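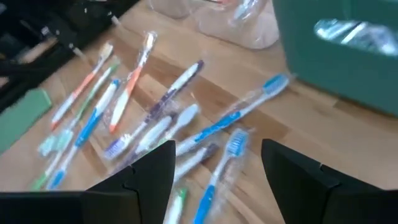 Wrapped toothbrushes on the sorting table at Lenivley.

The toothbrush table

By the Warkico community page
June
Print this story
E-mail this story

I went over to Lenivley because I'd been told they hand out toothbrushes by the boxful, and I have to admit I couldn't imagine what there was to say about that. Then I stayed the whole morning and drank three cups of their coffee, so there you go.

Lenivley is a supply room, two doors down from the old bus office in Ancombe. It gets soap, combs, toothpaste and toothbrushes out to shelters, school nurses and anybody else who calls up and asks. The woman who runs the sorting didn't want her name in here ("put the brushes in, they're the interesting ones"), and I promised her I wouldn't use it.

She was already at the table when I came in. It's a nice old-looking thing, tan boards with darker brown strips running through, and I said it seemed a bit fancy for the job.

"It came out of my sister's dining room," she told me. "She wanted a round one. I said don't you dare put that on the curb! It's the best surface we've had. The one before it was gray and it wobbled, and you'd get to the end of a morning with a headache."

The brushes get tipped out and spread around, and then they go into bins. I asked why on earth you'd dump them out at all when they could go straight from the carton into a bag.

"Because they come mixed," she said. "You'd think you'd order a carton and get a carton of the same thing. No. You get orange, green, blue, purple, whatever they had. And some of the wrappers have come open, and those I can't send. So they come out on the table and I look at every one. If the sleeve's split, it goes in the cleaning jar. We have the cleanest faucets in Ancombe, I'll tell you that."

Did she care about the colors? (I was sure she'd say no.)

"Oh, very much. Say I'm packing for a family and there are four of them sharing one bathroom sink. If I send four blue ones, what happens by Tuesday night? So every family bag gets different colors. That's my rule and I won't budge on it. The kids pick first, I write that on the note. The purple goes first, always. I could hand out nothing but purple and they'd still run out."

She had me try it. I'd like to report that I was quick, but those crinkly clear sleeves slide all over each other, and I kept picking up two when I wanted one. They also catch the light, so you have to tilt each one to see whether the seal is good. She does it with her thumb, just runs it along the edge while she's talking to you, and never seems to look down.

"You feel it before you see it," she said. "A good one's tight at the end. If it gives, there's a hole. And don't line them up! Everybody wants to line them up, heads all one way. It takes forever and then you tip them in a bin and they're every which way again."

I had in fact been lining mine up. I stopped.

A regular family bag takes her five minutes, and that includes the note. The school orders are bigger and go faster, with no color rule to worry about, though she sneaks one in anyway and tries to give each classroom a mix. Last year the room sent out 1110 brushes. This year they were at 602 when I visited, and she had the number written on a scrap of cardboard taped to the wall, with the old totals crossed out above it.

I wondered if people ever asked for something else, electric ones maybe.

"Once in a while. Mostly they ask for soft. I'd love to have only soft bristles, the dentist over on Prins Street keeps telling me the same. But we take what comes and I put the firm ones aside for people who ask. You'd be surprised, there's a man who calls up just for the firm. He says the soft ones are like brushing with a feather."

And what does she use at home?

She laughed at that one. "Green. Fifteen years, always green. My husband had the orange. Now he's gone over to blue because he says mine and his look the same with no glasses on, and I said they do not, but he's happier."

She needs more bags than brushes just now, the small paper kind with flat bottoms, and she'd be glad of travel-size toothpaste too. The room is open mornings until noon. Knock hard, she keeps the radio on.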